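I've been putting off the small things since March. The big things were easy, as there aren't many of them in a two-room flat and each one either fits through the door at the new place or it doesn't. The small things have been in drawers, on the windowsill, in coat pockets and in the dish by the kettle, and I had got used to walking past them.

The flat in Feditholm has 16 stairs and no lift, so I wanted boxes I could carry on my own. Nermina Kelmendi had kept some back for me from her deliveries, mostly food ones, a couple with Chinese printing on the side. They are good strong boxes for the size. I have tried packing in big ones before and ended up with something I couldn't lift off the floor, full of plates and a dictionary.

I did it all on the bed. The table was already taken up with kitchen things and my knees don't like the floor for long. The bed is also the right height for standing at, and if you put the box in the middle you can reach it from either side. The one drawback is the quilt. Anything small and round rolls into a dip in it and you don't find it until you sit down.
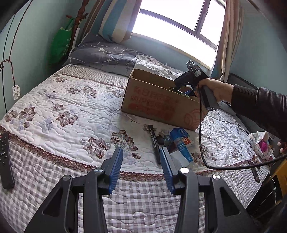
I started with the craft and desk drawer, which has always been one drawer even though it should have been two. The glue gun lives there, and the glue, and the markers. I never know how to pack a glue gun. It's an awkward shape and the lead is always longer than you remember, so whatever you put on top of it gets tangled and comes out with it at the other end. In the end I decided to wrap the lead round the handle, hold it with a rubber band and put it in first, with flat things down the sides.

Markers I am less sensible about. I have too many and I always keep them, including the ones that only write if you press hard. I tested each of them on the back of an envelope and threw out five. The rest went in a freezer bag. Hamisi Odera says I should have done the same with the batteries, and he's right, but I didn't feel like it by then.

The remote control was a question. The television isn't going until the last trip, and if the remote goes in a box before that I'll be getting up to change the channel for a week. If it doesn't go in a box it will get left behind on the windowsill. I put it in and took it out again a few times. It now has its own place on top of the fridge with the meter key, and I've told two people that's where it is.

After that I did the food that doesn't live in the kitchen. I'm aware this shouldn't be a category. There is a shelf by the bed where snacks end up, and next to it a basket of things for train journeys – cartons of juice, packets, tissues, a charger. Most of it I would eat or use before the move if I remembered it was there, but I wanted it in one place so I could see what I had.
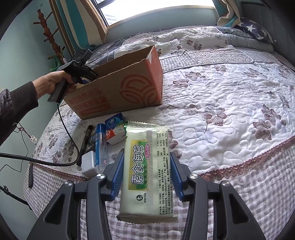
*Seaweed snack, unopened, and a juice carton, with a marker that should have been in the other lot.*

I had a small argument with myself about whether unopened food is worth moving. My rule for tins was no, because of the weight. Dry packets weigh nothing, so they come. Seaweed in particular is worth having in on the first evening, when the pans are at the bottom of something and you only have rice. I crumble it over the top with a bit of sesame oil. Juice cartons I'm going to leave at the front and drink while I'm carrying, and they don't need packing at all.

The other thing I did, and would do again, was write down what went in each box as it went in. Last time I wrote "misc" on 6 boxes and opened all of them looking for scissors. This time there's a sheet of paper per box, in pencil, with every item on it. It slows you down but not by much, and it makes you look at each thing properly. A power adapter I couldn't match to anything turned out, when I'd written it down and thought about it, to belong to the bedside lamp. I'd been about to give it away.

Things that could leak are all upright and in sandwich bags. That's the glue, and the hand cream, and a small bottle of lens cleaner. I also put a few loose bits in an old mug with a cloth stuffed in the top, which worked well enough that I did a second one.

Tissues I treated as packing material. The little soft packs are a good size for pushing into the gaps at the edges of a box so that pens and so on don't slide about when you tip it on the stairs, and then you have tissues when you get there. I bought a lot of them in the winter when I had that cold. Biljana Trajkovski took a handful and I still had plenty.
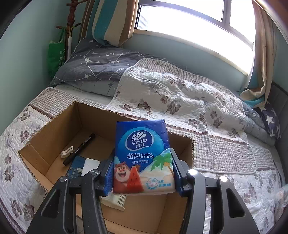
*Vinda tissues, the Ultra Strong ones with the bear and the watermelon.*

It took the whole afternoon, with one stop for tea. The quilt is going in the wash tomorrow with the pillowcases, and then the bedding gets a bag of its own, apart from one set for the last night.

Still to do: the bathroom shelf, the coats, the drawer under the oven. Eleni Mujić is lending me her trolley, but it has to be back with her by the evening, so I'd like everything taped and by the door before she comes. I need more tape. I also need to find out if the new kitchen has a drawer that locks shut, or if I should keep the string.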